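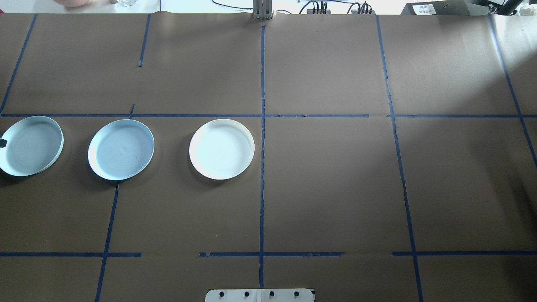 *Three of the plates on a large table, with brown paper and blue tape on it.*

## Prunedow shallow plates, after a summer of use

I bought these in July for 40 dollars, mostly to stop my sister-in-law Liya from bringing her own to every cookout. They're lighter than my old Zindix set and they stack nicely — the raised rim helps a lot with saucy beans, too.

My one gripe is the rings in the base. Mustard gets in there and you really have to go at it with a brush! Soup is a no as well, way too shallow for that.

Would I buy them again? Yep, but I'd wait for a sale. I've seen them for 13 off at Clula, and I'm still a little sore about paying full price.

Four stars.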